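Speaker notes: Collecting grasp examples with hand-held grippers
Jirayu Ruangrit, Mahawong workshop, afternoon session
Talk slot is 20 minutes plus questions. Skip slide 9 if behind.

Slide 1. Title

Say name and project. Jindano is the collection project. Ornow is the software we use to sort and trim the recordings. People mix them up, so say it once slowly.

Mention that the slides will be on the workshop page. Don't read out the link.

Slide 2. What we set out to do

We wanted a model that can pick things up off a cluttered table and put them where they belong. To train it we needed examples of people doing that with the same kind of fingers the arm has. We collected all of them by hand, with a gripper you hold and squeeze and a camera mounted on it. No arm was running during collection.

The count as of January is 2319 recordings, one grasp and one release in each. Of those, 908 are soft objects: plush toys, folded towels, socks, small pillows. The rest are boxes, cups, tools and the like.

Pause here. Somebody usually asks whether one person did all of it. No, the work was shared, and that comes up on slide 6.

Slide 3. How a recording goes

Keep this short. Start with the gripper open and away from the table. Move in at normal speed. Close. Lift. Carry. Set down. Open. Back off until the object is clear of the fingers. Stop recording.

The two parts people cut short are the start and the back-off. If the recording starts with the fingers already on the object, the model never sees an approach. If it stops the moment the fingers open, the model doesn't learn to leave.

Slide 4. Plush toys

We expected plush to be easy. It doesn't roll, it doesn't break, and you can grab it almost anywhere. It took up more of our time than any other group.

First problem is size in view. The camera sits close behind the fingers, so a large shaggy toy can cover most of the picture once it is held. The example on this slide has a brown one with long fur. You can still make out the finger ends with their brass eyelets, and the tan fur held between them, but a lot of the table is behind the toy.

Second problem is knowing where the grasp is. With a box, the contact is on a face. With long fur, the fingers sink in, and the person labeling has to decide where contact began. Two labelers gave us different answers often enough that we wrote a rule: mark contact when the body of the toy first moves, and ignore the fur.

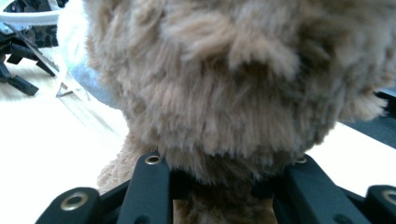 Slide 5. What we keep and what we drop

We keep a recording when the grasp holds through the lift, the finger ends can be seen for most of the carry, and the release is complete.

We drop it when the other hand comes in to help, when the object is dragged instead of lifted, or when the tracking jumps. Of the first batch we dropped 477, and tracking was the main cause. Those are not part of the total on slide 2.

Failed grasps are a separate matter. We save them under their own label. They don't go into the main training set, but we use them to check whether the model can tell a miss from a hold.

Do not get pulled into a long discussion of tracking here. Point people to the Zanisness session after the break, they cover it properly.

Slide 6. The people doing the collecting

Each person has their own way of squeezing. Some close fast and hard on everything. Some close in two steps. For rigid objects this made little difference. For soft objects it made a big one, and our first model copied the hard squeeze of whoever had recorded the most toys.

What we do now is cap how many recordings of one object can come from one person. We also swap objects between tables at lunch. Neither takes much effort.

Slide 7. Tables and backgrounds

Early recordings were made on one bare table under one lamp. The model did well there and badly on the next table over. Now we leave other things lying on the surface, move them between recordings, and change the lighting during the day.

Clear plastic is still hard for us. Say so plainly. We don't have a fix.

Slide 8. Labels in Ornow

Show the timeline view. Four marks per recording: approach, contact, lift, release. Play the short clip once, no sound.

If the clip doesn't load, describe the four marks and move on.

Slide 9. Costs (optional)

Most of the time goes to resetting the table and checking recordings afterward. The grasp itself is the short part. Plan staff hours on that basis.

Slide 10. Next

More long-haired and floppy objects. A second gripper with wider fingers. A shared sheet of labeling rules, which other groups are welcome to edit.

Thank the Mahawong organizers. Take questions. Repeat each question into the microphone before answering.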